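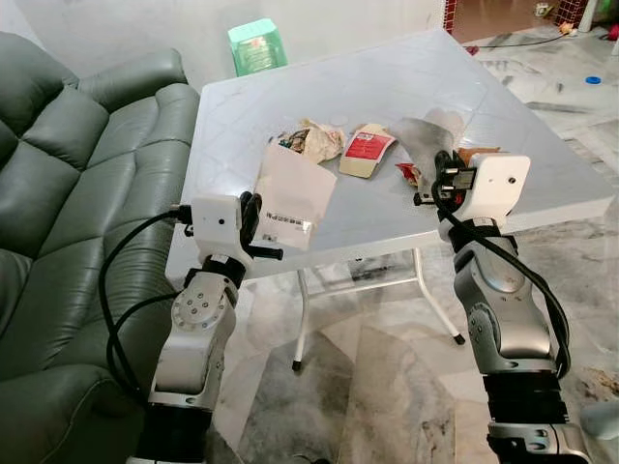 Table-clearing cell, both arms over the litter set, left gripper open.

Home Tickets Releases Docs Search

2 min read

Ticket 3038 – Grasp planner drops small flat items from the target list

Opened by: Reet Lill
Assigned to: Laine Kütt
Component: Nendari perception, Oler planner

Reet: After the March update the planner skips thin items. Wrappers and card get a target, but the small pale disc never does. No error in the log. The node reports "list complete" and sends both arms home.

Laine: Please send the Oler log with debug on, and your cluster settings.

Reet: Log attached. Minimum cluster size is 500 points. I haven't changed it.

Laine: The old default was 285. The update raised it to 500 to cut down noise from the table top, and the disc falls below that. Set it back to 285 and restart the perception node only – the planner can stay up.

Reet: Done at 14:20. The disc now gets a target. New problem: when the brown paper touches the beige wad, they come through as one item and the grasp point lands on the join.
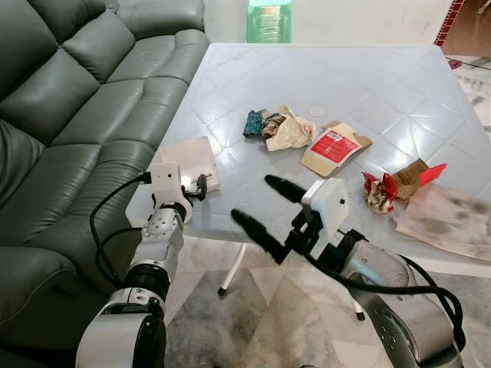

Does the merge step use colour as well as distance?

Only distance by default. Set merge_colour to true in the Nendari config and the step will compare both.

Reet: Set to true. Brown and beige are now split. Planning takes longer and twice hit the 2000 ms limit.

Greer Lamont: The limit is per arm. Try planning left and right in turn until the Luik branch is merged.

Laine: Leaving this open for the timeout. I'll put the cluster default back to 285 in the next patch.

Status: open, waiting on Luik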